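Folding Trousers

By Hideaki Miyazaki
November 30, 2018

Folding trousers is the household skill of reducing a pair of trousers to a flat, compact shape for a drawer, shelf, hanger or suitcase. It is one of the first laundry jobs most people learn and one of the most rewarding to get right! A good fold keeps the legs smooth, saves a surprising amount of space and can spare the owner an ironing session on a busy morning.

The work needs a flat surface at least as long as the garment. A bed is the favorite in many homes, as it is wide, soft and usually close to the wardrobe.
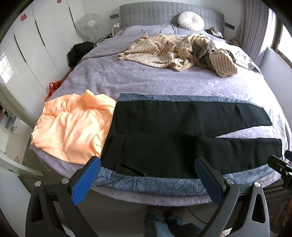
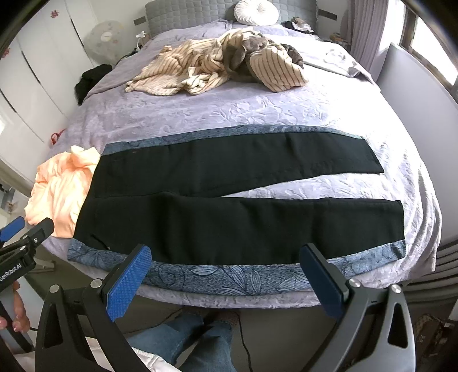 Black trousers laid flat on a bed, with a striped textile and a peach-orange garment nearby.

Should trousers be folded or hung?
Both methods work well, and the fabric decides. Jeans, cotton chinos and knitted trousers are happy folded in a drawer. Wool dress trousers and anything with a pressed crease keep their shape better on a hanger, either clipped by the hems or draped over a bar.

Preparation

Trousers should be completely dry before they are put away, including the waistband and pockets, where thick layers of cloth hold moisture longest. Pockets are emptied, zippers closed and buttons fastened. The garment is then held by the waist and given a firm shake, which loosens small wrinkles and lets the legs drop straight.

Once it is down on the surface, a few strokes with the palm of the hand from waist to hem will take out most of what remains. This is a lovely little step and it should not be rushed. Wrinkles left in at this point are pressed in by the weight of whatever is stacked on top.

Common folds

The half fold is the base of nearly all the others. One leg is laid over the other so that the hems meet, and the pointed part of the seat is tucked in to leave a long, even rectangle. From there the trousers can be folded in half again from hem to waist, giving a shape suited to an open shelf.

The thirds fold starts from the same rectangle and brings it down in 3 equal sections. The bundle is shorter and thicker, and with sturdy cloth it will stand on its edge in a drawer. Fans of this method love being able to see every pair at once - no more digging to the bottom of the pile.

The crease fold is meant for dress trousers. Inseams and outseams are lined up on each leg so that the front crease falls exactly where it was pressed. The garment is then folded only once, at about the knee, or hung over a padded bar.

Rolling begins at the waist and works toward the hems. It is a favorite of travelers and does very well with jeans and soft cotton, though a tight roll can leave ripples in linen.

Difficult fabrics

Linen wrinkles at every fold and is best stored with as few as possible. Velvet and corduroy have a raised surface that can be flattened by pressure, and they belong at the top of a stack. Stretch knits slide about while being folded, and laying them on a bedspread with some texture helps hold them still. Black cloth picks up lint from almost anything plush, so a quick pass with a clothes brush before folding is time well spent.

Storage

Heavy pairs go at the bottom of a stack and light ones on top. Trousers kept for another season benefit from being refolded along different lines once or twice, with February a handy month for checking summer pairs. A sheet of plain tissue inside the main fold softens the bend and works wonders on fine wool.

Contact | Copyright 2018 Himeo | Back to top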